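Equipment planning grant: progress report to the Flevari Fund
Prepared by Maricel Estrella, with budget notes from Orlando Puma

Summary

We are happy to report that the planning phase is nearly complete and well inside its budget. The grant asked us to work out what a robot arm for handling archaeological ceramics would cost us, what else we would have to buy with it, and whether the bench we already have could take it. We now have firm answers to the first two and a good working answer to the third. The simulation work has gone much further than we dared put in the proposal, and it has changed the shopping list for the better.
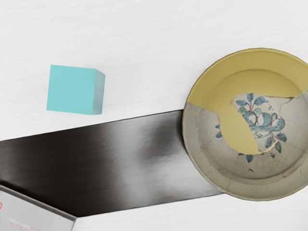
Milošević Conservation Center, December 27, 2020

Where we stand

In the spring we thought we would be choosing an arm first and fitting everything else around it. Réjean Lavoie talked us out of that in our first planning meeting, and we are very glad he did. The arm is the easy part. The gripper, the camera mount and the work surface decide whether a restored bowl can share a bench with a machine, so those are the items we have spent our time on.

All of the trials so far have been run in simulation. Povilas Lukoševičius built a tabletop with a mended bowl on it, yellow fill and all, and a plain teal block as a stand-in for the small things that get moved around during a session. The bowl is the piece we care about. The block is there to be picked up, set down and, when a setting is wrong, knocked about at no cost to anyone. Working this way let us try 234 short runs before asking a single supplier for a formal quote – a number that would have been out of the question with hired equipment and a real object on the table.

What the runs told us about the purchase

Clearance is the big one. In close views a long metal part can take up a great deal of the table, and a shallow bowl with a wide rim leaves very little room to come in low from the side. Our first draft of the budget had a wide general-purpose gripper in it. We have replaced that with a narrower one and added a set of soft finger pads, which we had wrongly assumed would come with it.

The second lesson concerns the cameras. We had budgeted for one. A single close view gives beautiful detail on the fill and the painted fragments, but anything standing in front of the bowl hides part of it, and the operator is left guessing. The revised list has two cameras, one fixed above the table and one that travels with the arm. Povilas would like it noted that he asked for this in November.

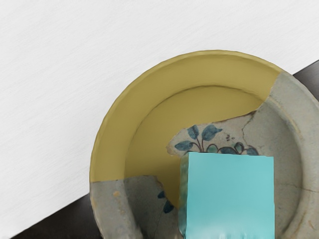

Simulation view: the teal block in front of the restored bowl, hiding the lower part of the floral motif.

The third lesson is about surfaces and light. We want the real bench top to be pale and matte, so that the edge of a pale glaze and the edge of a yellow fill can both be picked out without fuss. Kastriot Todorova has priced a replacement top that fits our existing frame. It is a small line in the budget and we are keeping it.

Quotes received

We wrote to nine suppliers and had usable replies from most of them. Two are on the short list.

Hodent offered a light arm with the narrow gripper as a standard option. Delivery is quick, the controller runs from an ordinary wall outlet, and training is included for two members of staff. The service plan is sold separately and has to be renewed each year.

Aklow offered a slightly larger arm with finer force control, which appeals to all of us who have ever held a mended rim. The service plan is included for the first year. Against that, the base plate would need a stronger bench, and the bench is not in their quote.

Orlando has set the two side by side with five years of running costs included, and they come out closer than the purchase prices suggest. His table goes to you separately with the supplier letters. Our leaning at the moment is toward Aklow, but we would like to see both arms in person first.

Spending to date

Staff time has come in as planned. The software line is underspent, as Povilas was able to do the modeling with licenses we already held. With your agreement we would like to move that balance to travel, so that Réjean and Kastriot can visit both suppliers' demonstration rooms once visits are allowed again. If travel stays closed, Hodent has offered a live video session and we will ask Aklow for the same.

Still open

Insurance. Our current policy says nothing about powered equipment near collection objects, and the insurer has asked for a written procedure before giving us a figure. A draft is under way. Until we have that figure, the running-cost table should be read as incomplete on that line.

Storage of the arm when the bench is needed for hand work. A rolling base would solve it and would add to the cost of either option. We have asked both suppliers to price one.

Replacement pads. We do not know how quickly they wear, and simulation can't tell us. We have put in a yearly allowance and would rather have too many in the drawer.

Next steps

Finish the handling procedure and send it to the insurer. See both arms, in person or on video, using modern test bowls only. Run one more set of simulated trials with the narrower gripper and the two camera positions together, as so far they have been tried separately. Then send you a final equipment list with a single recommended supplier and a purchase schedule.

We are enjoying this project enormously, and the conversations at the bench have been some of the best we have had all year. Questions on the figures should go to Orlando, and anything about the trials to Povilas or me.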